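Ploline teleop group, meeting minutes
August 9, 2023, Claeys room, second floor

Present: me (taking notes, because I lost the draw again), Wilma Smits, both of the evening operators, our scene builder, the training lead, and two people from Setier on the call. One of the Setier people had to drop off before item 5, so if you're reading this, hi, your bit is near the bottom.

1. Last meeting's notes

Approved with one fix. I'd written that the foot pedal was broken. It's the pedal cable. The pedal is fine and I've been asked to stop telling people it isn't.

The old item from January about writing down how we hold the hand controllers is still open. We'll keep carrying it until somebody does it (yes, I know, it has my initials on it).

2. Where we are with the ring demos

We have 1314 recorded demos of the ring task in Clonen as of this morning. I'd guessed lower, so I was pleased! The training lead was a bit less pleased, as a good part of those are from before we changed the controller mapping, and she isn't sure the two batches belong in the same pot. In the old mapping the wrist turned a little more than your own wrist did. Everybody got used to it, and you can see it in the paths: people start a turn, catch themselves and back off. She doesn't want a policy that learns to catch itself.

So we talked about that for a good while. The choices were to throw the old batch out, keep it but tag it, or use it only for the reaching part and drop everything from first touch onward. I liked the last one. The training lead liked it too but pointed out that we'd have to mark first touch in every recording, and the contact flag in the old files can't be trusted. One of the operators offered to mark a small set by hand so we can see how bad it is. Decision: tag the old batch, leave it out of the next run, look again when the hand-marked set is done.

Seventeen demos from last week got pulled from the new batch too. All of them were the same thing, the operator's hand leaving the tracked area during the lift and the arm stopping dead. The operator says sorry. I said it happens to me about every other session, which didn't seem to cheer him up.

3. Left arm first, or both at once?

This took up most of the hour. We went through recordings on the big screen, starting with one where the left gripper is over at the table with the blue piece and the pink one, and the right arm is standing upright in front of the open door.

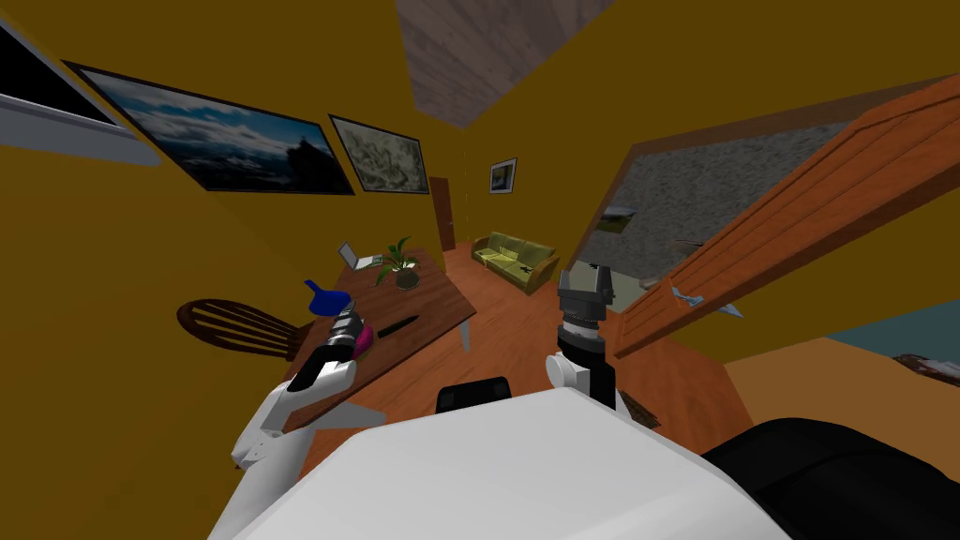 Wilma Smits asked whether we should be recording the right arm at all in the one-handed demos, as anything the operator does with the idle hand goes into the data too, and she'd rather have the arm locked than have the policy pick up somebody's habit of scratching their nose.

Fair point, and it got a laugh, though it's a real problem. When you're driving with both controllers you never really hold the second one still. You shift your weight, you reach for the pedal, you lower your elbow when you get tired, and the idle arm does all of it along with you. The evening operators said locking the arm makes the whole thing feel odd for the first few minutes and then you forget. The training lead said she could mask the idle arm in training instead, no lock needed. Scene builder said a lock is one checkbox and masking is an afternoon of her time. So we went with the checkbox.

Setier asked if that would hurt later on when we get to tasks with two hands. We don't think so. Two-handed tasks get their own recordings with both arms live, and the file header will say which kind it is. I'm adding the header field this week.

There was a side talk here about whether operators should narrate while they drive ("going for the ring, closing, lifting"). One of us has been doing it out loud for ages anyway, so we might as well turn the mic on. We'll try it for a handful of sessions and see if the labels are any use. If your mic picks up the radio, please turn the radio off.

4. The grasp itself

We spent some time on how people come down on the ring. I'd asked for this item, because I keep getting different answers when I train new operators and I want to tell them one thing.

There are really two habits in the group. Some of us come straight down with the fingers wide open and then close. Others come in at a slant, touch with one finger first, and let the other one follow. The slant people are faster. The straight-down people have fewer retries. I'm a slant person and I was told, kindly, that my demos are the ones with the ring skidding off.

We switched to the gripper view for this part, which made it a lot easier to argue about. From the main view you're mostly guessing at depth, and I think that's where my skidding comes from: I believe I'm lined up and I'm short. With the fingers in view on both sides you can see what's going to be between them when you close.
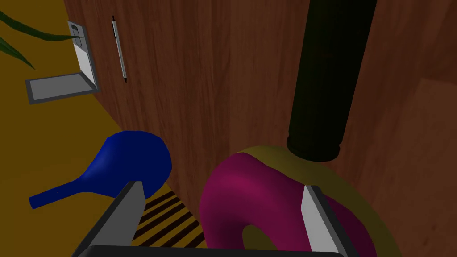

Gripper view: pink ring between the open fingers, blue piece just outside on the left.

What we agreed for new recordings: look at the gripper view before closing, every time, even if you feel sure. Come down straight unless the cylinder blocks you. If you miss, back all the way off and come in again in the same recording. Don't poke at it from where you are. The training lead wants the retries kept, she was very firm on that! A clean retry shows the robot how to get out of trouble, and we have hardly any of those at the moment because most of us (me) hit discard out of embarrassment.

So, discard is now for tracking loss and crashes only. A plain miss stays in. I'll change the wording on the button, which currently just says "bad", and I think that's been half the problem.

One of the operators asked for a slower gain near the table. Right now one inch of hand is one inch of arm wherever you are. He'd like it to drop when the gripper gets low so the last bit is easier. Wilma said she tried something like it on another job and people fought it, because the arm seems to go heavy on you. Nobody felt strongly enough to vote. He's going to build it as an option and let people switch it on from the menu, and we'll compare times once a few of us have used it.

5. Where the arms should start

Related to all of the above. We've been letting operators begin from wherever the last demo ended, on the theory that variety is good. The trouble is that it's the wrong kind of variety. People finish in the same few spots, so they start in the same few spots, and some of those have an arm already hanging over the table. The person from Setier who stayed on asked if we could show her one, and I pulled up a recording with the left gripper over the desk already.
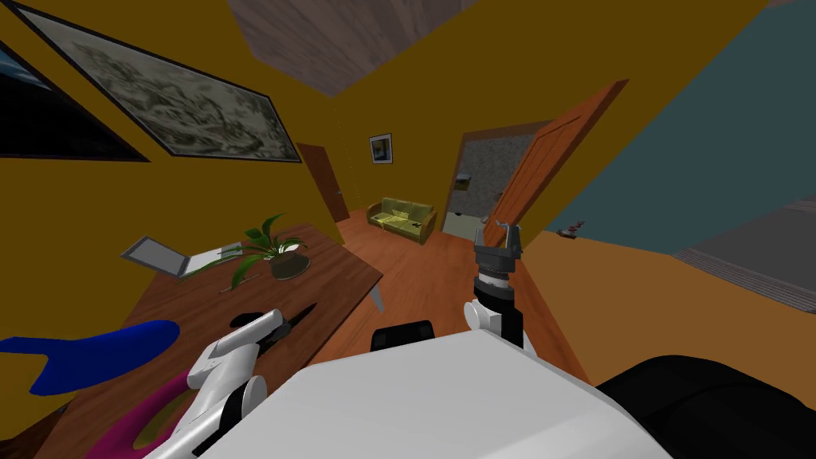

Both arms up, left gripper over the desk.

Her worry is that on their side the robot will be starting with its arms tucked in, after driving up to a table, and a policy that's mostly seen arms already out in front is going to have a bad first second or two. I hadn't thought about that at all and I'm glad she came. We agreed on four start poses: tucked, left out, right out, both out. Clonen will pick one at random, move the arms there, beep, and only then hand control to the operator. The beep was my idea. I've been told it has to be a quiet beep.

The scene builder will also shuffle where the small things lie on the table between demos. At the moment the ring and the blue piece tend to land near each other on the left arm's side, so we've got piles of short left-hand reaches and not a lot of anything else. She wants to keep the room itself the same for now. Changing walls and floors is a later job and it'll go on its own list.

6. Operator hours

Sessions over an hour are showing up as sloppy in the second half. The evening operators had noticed it too, wrists mostly. New rule is seven demos, then a break, put the controllers down and walk around. I know that breaks up the rhythm. Please do it anyway, and log the break so the training lead can see where it falls.

We still need one more person for mornings. If you know anyone who's patient and doesn't mind a headset, send them to me.

7. Anything else

Spare controller batteries are in the drawer under the printer in Claeys, and the charger stays in Claeys as well.

Wilma asked for the demo viewer to remember which view you had open last. Yes please. Added to the scene builder's list with her consent, sort of.

Setier would like a short set of the new recordings, with the retries left in, once we have enough from all of the start poses. I said yes. No date promised.

To do

Me: header field for locked arm, new wording on the discard button, quiet beep, controller grip notes (still).
Training lead: tag the old batch, set up the next run without it.
Evening operators: hand-mark first touch on the small set, slow gain option, mic test.
Scene builder: arm lock checkbox, start poses, shuffle the table, viewer memory.
Wilma: go through the new batch and pick out some good retries we can show to new operators.

Next meeting is same room, same time, and somebody else is taking notes.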